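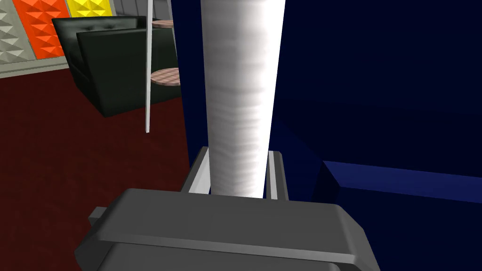

June 2019

Glaze bench, second go at the Sarmiento white. I mixed a fresh 421 g dry batch this morning (I wanted 400 and got carried away with the silica, so I scaled everything else up to match and moved on). Added 228 g of water to start and it was way too thick, like pancake batter. Kept splashing more in until it ran off the stick the way I like, and of course I didn't weigh the splashes. Next time I will!

Sieved it twice through the 80 mesh. Still a few tan specks in there, and I'm pretty sure they come from the Rollden feldspar, the bag that sat open by the sink all spring. If anyone has a sealed bag, please leave it on the shelf under the scale.

Dipped 2 tiles in the new batch, one for a count of three and one for six. Both from the Dirent clay, bisqued last week. The six-count tile has a hairline crack in the dry glaze near the foot, so I rubbed it down with a finger and hoped for the best. They're on the middle shelf, left side, with around 2 inches between them and the Skustine test cups. Please don't scoot them over, the cup glaze runs like crazy.

Cone 6, slow cool, same as last time. Still need to scrape the kiln wash off the bottom shelf, and we're almost out of blue sponges.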